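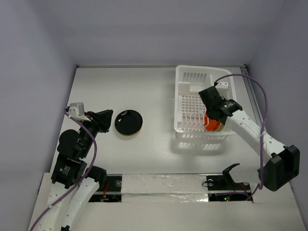
Sânziana Moldovan has been selling secondhand crockery out of the old feed store in Dutdale for long enough that people now bring her plates the way they might bring a neighbour zucchini, by the boxful and without much warning. When I turned up she was at the sink with her sleeves rolled past the elbow, and she waved me in with a dripping hand and told me to shift the cat if I wanted the good chair.

We were meant to talk about the shop, and we did get there eventually, but she'd been thinking about washing up all morning and that was where we started.

"Every plate that comes through the door gets washed by hand and stood in a rack," she said. "I don't care if it came wrapped in tissue from somebody's lovely glass cabinet. It's been in a cupboard, it's been in a car boot, it gets a wash."

She's firm about the rack. Plates go in upright, one to a slot, with a gap left between the heavy ones, and she likes a plain plastic rack with proper prongs and plenty of holes in the bottom. Metal ones she has given away, mostly to her sister.

"Wire marks the glaze, or it does on the soft old stuff I like," she told me. "Plastic's kinder. It's ugly, I'll give you that, but you can scrub it and you can chuck it in the sun on the back step and it comes up beautifully."

I asked about colour, because you can't really stand in that shop and not ask. She lit up straight away. The favourite of the moment is anything orange or red, a good warm tomato colour, and she'll put it next to black every chance she gets.

"People are frightened of a black plate, they think it'll look gloomy, and then they put a bit of mango on it, or just eggs, and they ring me up wanting five more! And a tan edge is lovely on either. It's like a picture frame for your tea."

The drawback with glossy black, she admits, is that it shows everything. She dries those straight away with a linen cloth - never a terry one, on account of the fluff - and holds them up to the window before they go on the shelf.

Her start came through Badilitz, the pottery where she packed seconds for 15 years, and it was old Munteanu in the glazing room who taught her to tap a plate with a knuckle and listen for a crack. She did it for me on a dinner plate she'd paid 85 cents for at the Miltham markets, and it rang like a little bell. The next one went thunk, and she put it aside for the garden without a word.

She reckons there are almost 1000 plates in the building at present, and February is when she tries to get through the lot and wash whatever's been sitting. It's slow going. She puts the cricket on, does a rackful, has a cuppa, does another.

"My husband says get a dishwasher," she said, handing me a tea towel, as I'd clearly been standing about long enough. "He's said it for years, bless him. But I find things out with my hands in the water. A chip you'd never see, you feel it with your thumb."

I dried for a good 45 minutes and went home with two side plates and a gravy boat.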